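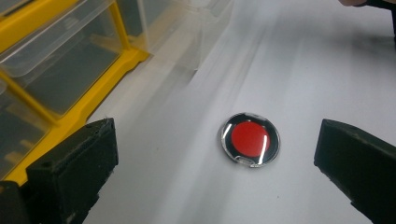 A round compact with a clear lid and a red center.

The case against the sealed compact

Opinion
Tuesday, August 8, 2023

A cosmetic compact has two jobs. It keeps powder off the inside of a bag, and it shows the owner which shade is in it. A clear lid does the second job better than any label. The color is read directly, from above, in a drawer full of other cases. I have no complaint about the lid.

My complaint is with what sits under it. Most low-priced compacts are built as a single bonded unit: the pan is glued into the base, the hinge is molded in one piece with the case, and no part is meant to come out. When the color is used up, a sound case goes in the trash. When the hinge fails first, good product goes with it.

In June I went through the returns log of a small cosmetics counter in Milville, with the owner's permission. It held 1085 entries. The largest single group was hinge failure, ahead of broken powder and wrong shade together. The typical complaint was a lid that no longer stayed shut, on a product that was mostly unused.

Thin clear plastic is a poor hinge material. It is stiff, it marks white when bent, and it cracks at the corners of the tab. A steel pin through two molded knuckles lasts longer and can be replaced with tweezers. Dikov sold cases of that type for years. The current Dikov line uses a molded tab, and the price did not go down.

The pan should be held by a magnet or a friction ring. Cellico already ships its palettes this way, with 4 pans to a tray, but its single compacts are still glued. I asked why and was told that single buyers do not want refills. They have never been offered any, so I do not know how this was measured.

The usual objection is thickness. A magnet and a steel pan add 2 millimeters to the height of the case. That matters to a designer. I doubt it matters to a person carrying keys and a phone in the same pocket.

The second objection is recycling. A compact that mixes plastics, metal and adhesive is hard to sort, and Dauda, the hauler that serves our county, does not accept them. Its posted list puts them under general waste. A case that came apart by hand could at least be divided between two bins.

I would keep the clear lid, go back to the pin, and print the pan diameter on the base so that any maker's refill can be matched to it.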